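Home Stories Archive Submit About

The Pillow Branch 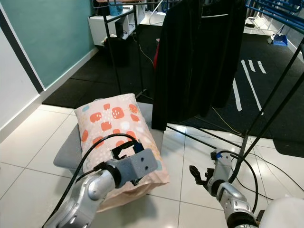 FICTION / SHORT

I named the branch "pillow" at nine at night on a Sunday, which should tell you what kind of planning went into it.

The job was supposed to be simple. Flidunus wanted a robot that could tidy a bedroom, and tidying a bedroom starts with picking up whatever's on the floor, and I had told Puspita Goh (out loud, in a meeting, with my own mouth) that soft things were pretty much done. Towels were done. Shirts were okay if you didn't look too hard at the sleeves. So Puspita went home to Momerstead, came back with a bag, and put the peach pillow down on top of the gray cushion.

"Done like this?" she said.

I ran it. The left arm came over, nice and smooth, got to the middle of the pillow, and pushed. And kept pushing! It leaned in there like it was trying to find a doorbell. The log said GRASP PENDING. Then it said GRASP PENDING again, for as long as I could stand to read it.

So let me tell you about the depth threshold, and you can skip this part if you want, my sister always does. The planner picks a spot on the object and tells the fingers how far down to go before they close. For a hard thing you go down until you feel contact. For a soft thing you feel contact right away and it means nothing, you have to keep going until the force climbs a certain amount, and then you close. Fine. Except this was a soft thing on top of another soft thing. The force never climbed the way it was supposed to, it just sort of drifted up, and the planner, which I wrote, figured it hadn't gotten there yet.

"It thinks the pillow is very deep," I said.

"How deep?"

I checked. "It doesn't have an opinion. It's still going down."

Puspita wrote something in her notebook and I pretended not to mind.

The first fix was a dumb one. I put a hard limit on travel, and that got me a gripper that stopped at exactly the same height every time and closed on a pinch of fabric about as thick as a potato chip. It dropped the pillow on 74 of 100 tries. I know because Sumaiya Marikar made me do the whole hundred. I'd wanted to quit after the first dozen and call it a trend.

Sumaiya wrote the perception side. She had her own chair pulled up and was looking at the segmentation overlay, where every object gets its own color, and she got quiet in a way I've learned to be afraid of.

"Your planner's asking me where the middle of the object is," she said.

"Right."

"I'm giving you the middle of the pillow and the cushion together."

I looked. She was right. One big green blob, pillow and cushion both, like they'd been poured out of the same bucket. All night I'd been tuning the force on a grasp that was aimed at something that didn't exist, some kind of giant two-tone mattress.

"Why would it do that?" I said. "They're not even close to the same color. One of them has squares on it!"

"The squares are the problem. I told it patterns weren't edges. Remember the plaid shirt?"

I remembered the plaid shirt. In the spring we'd had a week where the robot believed a plaid shirt was a stack of tiny separate objects and tried to put them away one at a time. Sumaiya had fixed that, and we'd gone out for noodles at Haslam to celebrate, and now here was the bill.

We split the work. She went back to her edges, and I tore out the travel limit and wrote something I should have written in the first place, where the arm presses a little, backs off a little, and watches how the force changes on the way up. It took me until two in the morning. It was 9 lines, and I deleted four functions to make room for it. Puspita had fallen asleep in the chair by the door with her shoes off.

Sumaiya pushed hers first. The overlay blinked and there they were, pillow in green, cushion in purple, with a wobbly little border where they touched.

"Go," she said.

I hit run. The left arm came over, same as it had all night. It pressed. It backed off. It pressed again, not so far, and the fingers closed, and the log said GRASP OK, and the pillow went up in the air with one corner hanging down like a dog's ear.

I yelled. Puspita woke up and said, very clearly, "Did you save?"

I hadn't. I saved. Then I wrote a commit message that just said "pillow," and Sumaiya leaned over and made me change it to something a person at Wukosham could understand when they had to maintain it.

"Ninety-nine more," she said, and put the pillow back on the cushion.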